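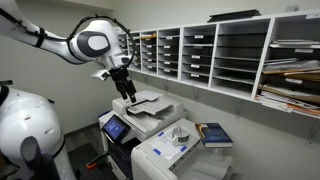
Figure 3. The copy-room cell, arm posed over the document feeder of the copier. The second printer, to the right, serves as the work surface; the mail sorter is on the wall behind.

4. Cell set-up and upkeep

4.1 Layout

The cell occupies the copy room on the first floor of the Rellton building, which stays in ordinary use by office staff during the day. All fixed items were left where the building's users had put them. The robot base is brought in and parked to the left of the copier, with the arm reaching across from above so that the gripper can approach the document feeder vertically (Figure 3). A vertical approach was preferred to a frontal one. In early trials the frontal approach brought the forearm over the touchscreen on the front left corner of the copier, and the panel registered two unwanted presses before the path was changed.

Three working regions are defined: the feeder tray, the flat top of the lower printer, and the pigeonholes of the sorter. Each has its own coordinate frame, stored in the Turnero cell controller and checked separately. A single room frame was tried first and dropped, as the copier stands on castors and moves by a few millimetres whenever a paper drawer is pulled out hard. The sorter is fixed to the wall and its frame has needed correction only once.

Blue tape is used on the top of the lower printer, with one piece near the back edge and one towards the front. The tape is replaced when its edges begin to lift. A lifted edge catches the leading corner of a sheet when the sheet is drawn across the surface, and this was the most common cause of a skewed pick in the first month.

4.2 Gripper and cable

The tool is a two-fingered parallel gripper. For sheet handling the fingers are closed at the lowest force setting that holds a single sheet without marking it; for envelopes the force is raised one step. Finger wear is checked by closing the fingers on a strip of copier paper and pulling the strip by hand. If it slides out at the envelope setting, the finger faces are cleaned with alcohol and the check is repeated. Faces that fail a second time are changed. Over the period reported here the faces were changed twice.

The tool cable runs outside the arm. It is held to the upper segment and then passes over the wrist in a wide, free loop. The size of this loop proved to be the most sensitive part of the set-up. When it was short, the cable pulled tight as the wrist turned towards the sorter and the connector worked loose, giving intermittent loss of the gripper signal. When it was too long, the slack could catch on the dividers of the pigeonholes. The loop is now set with the wrist at the far end of its travel, leaving 30 mm of slack, and the position of the strap is marked on the arm with a pencil line. Moving the strap without resetting the loop is recorded as a fault even if no stoppage follows.

4.3 Calibration check

A full calibration takes most of a morning and is done only after a collision, a change of gripper or a move of the base. Between calibrations a short check is run before the first job. The arm visits one reference point in each of the three regions and stops above it with the fingers pointing straight down. The operator measures the sideways offset with a steel rule. Offsets of up to 2 mm are accepted at the feeder and on the printer top. At the sorter the limit is 1 mm – the slots are narrow, and an envelope that is presented off centre folds against the divider.

Of 125 checks carried out, 21 gave an offset above the limit in at least one region. Most of these concerned the feeder, and in each such case re-teaching the feeder frame alone was enough to bring the cell back within limits. The remainder were traced to the base, which had been parked with one wheel against the skirting board.

4.4 Routine maintenance

The weekly service is done on Friday after the last post. The wrist covers are wiped, the cable is inspected along its whole length, and the gripper connector is unplugged, examined and refitted. Paper dust collects at the root of the fingers and is removed with a soft brush. Compressed air was given up after it drove dust into the feeder and caused misfeeds on the copier.

The feeder itself is serviced under the building's own contract. We record the number of sheets placed by the robot and clean the feeder's glass strip every 1,000 sheets, in addition to the contractor's visits. Whether this interval is short enough cannot be judged from the present data.

4.5 Faults and repair

One repair required the cell to be taken out of service. In August the gripper stopped reporting its opening width, although it still opened and closed on command. The cable was first suspected and replaced, with no effect. The fault was found in the connector on the tool side, where one pin had been bent during an earlier refit. The connector was changed and a keyed type fitted, so that it can no longer be pushed in at an angle. Repair and full calibration together took two working days, the greater part of which was spent waiting for the connector.

Minor stoppages were cleared by the operator without tools. They are grouped by cause in Section 5, together with the time needed to restart the cell in each case.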